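Search this site Enter keyword Go

The Four-Day Week Has a Math Problem

By Caradog Prothero
May 6, 2021
14 comments 76 shares

Every few months another company tells us it has cracked the working week. The latest is Zellow, a payroll firm with 200 employees, which gave everyone Fridays off in December and now says output is "as strong as ever."

Strong by whose measure? I asked. The answer was a staff survey. Sixty-seven percent of workers said they got as much done in four days as in five. I would have said so too, if my Fridays depended on it.

Ferenc Illés, who spent years setting shift schedules at the packaging company Pakport, doesn't buy it either. "Ask who picks up the phone on Friday," he told me. At Zellow, the phones go to an outside call center. Its people work five days, and they weren't surveyed. 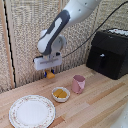
Then there is the matter of hours. Some firms cut them. Others squeeze the same 40 into four long days and call it a gift. Funeo, a software company often praised for its short week, does the second. A parent with a 5:30 daycare pickup may not see the benefit.

I'd like a three-day weekend as much as anyone. But I want to see a full year of numbers first, with the call center included. Zellow says it will publish more results in the fall.

Share 76 Comments 14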